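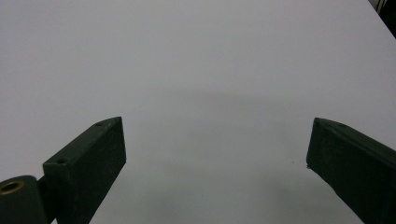

Notes from the gripper bench
By Gwawr Parry, February
2 min read

I spent most of this month with the hand-held gripper we call Desik, and I've grown fond of the thing! It came back to me after 3,944 open-and-close cycles on the counter, so it was due the full service, and I'd been putting that off (I hate the tiny screws).

Fingers first. They're the dark green ones, two small holes along the top edge of each, and they've picked up scuffs and pale flecks. The right one has a worn corner at the tip as well. I went back and forth on swapping it and decided to leave it alone for now – the inner face is what does the holding, and mine passed the straightedge check.

Then the hinge. There's a little brass-colored ring set into the top of the pivot on the left side, and that's the spot I always clean before anything else. Cotton swab, a drop of light oil, wipe, repeat. I did that four times before the swab came away clean, which tells you how long I'd left it.

After that I opened the fingers wide over the white bench top and looked straight down between them. If one tip sits higher than the other you notice it very quickly against plain white. Mine looked level to me, but Urmila Solanki wants it done with the Trutholm gauge from now on, and she's right, so please do.

Spare fingers are in the Negri drawer, three pairs left. If you take one, write it on the sheet!

Questions about the bench: ask Gwawr or Urmila | © Fukholm Workshop | Back to top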